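I have been meaning to write up our house rules for recording sessions since June, and every time I sit down to do it somebody changes one of them. So take these as the rules as of Monday!

We started out at Elleo with a document from the old Mostyn project that ran to 22 pages, and I read every one of them (twice, with a lot of tea). It was careful work, but people at the table can't hold 22 pages in their heads while they're handling laundry. What we use now fits on one sheet and gets taped up wherever we work.

The first rule is the one I fuss over most. Check the fingers before each session, open and close them all the way, and wipe the pads. The second is to go in slowly over cloth and let the pads meet the fabric before you squeeze. And if you fumble a grasp, keep recording. We used to delete the fumbles, and out of 1,271 clips from the Prutthorpe sessions we had thrown away 665, which still makes me wince a little when I think of the afternoons that went into them.

Then there is speed, where I have softened quite a bit.

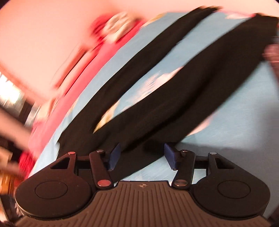

My old rule was that any clip with blur in it went in the bin, and I defended it for a long time - longer than I should have. Hands move fast when people fold clothes at home, and a set with all the quick parts taken out teaches a pace that no household keeps. So now we tag blur and leave it in, and whoever trains on the clips can decide for themselves. The folks at Drasholm do it the other way and we have agreed to keep arguing.

Next up is the labeling sheet, which has 19 boxes on it and needs a good deal fewer.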